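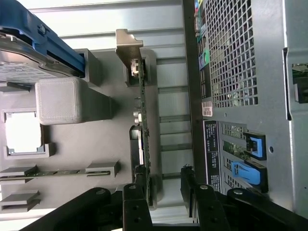 About Piltotmont

Piltotmont repairs and rebuilds servers and workstations for small offices, labs and schools. We started in a rented garage in Mitelow and now work from a shop at 2171 Pennington Road, with seven people on the benches. Gwendolyn Strickland runs the shop and wrote this page.

Most of what comes in is older tower equipment that still has years of use in it. We open the case, go through the drives, memory and expansion cards, and send you a written list before any work is done. Parts you want back go home with you.

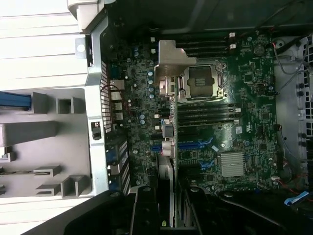

Motherboard in an open tower case

Motherboards with an open LGA socket keep their black cover on until the processor goes in. Expansion cards are handled one at a time and fitted straight down into the slot, with the bracket lined up first. Blue slots and black slots are noted on the job sheet – it saves questions later.

We keep 700 used parts on the shelves, mostly drive carriers, brackets and memory. The list is updated every March.

The counter is open until 17:00. Large servers can come in through the Pravberg Street door, where there is a ramp.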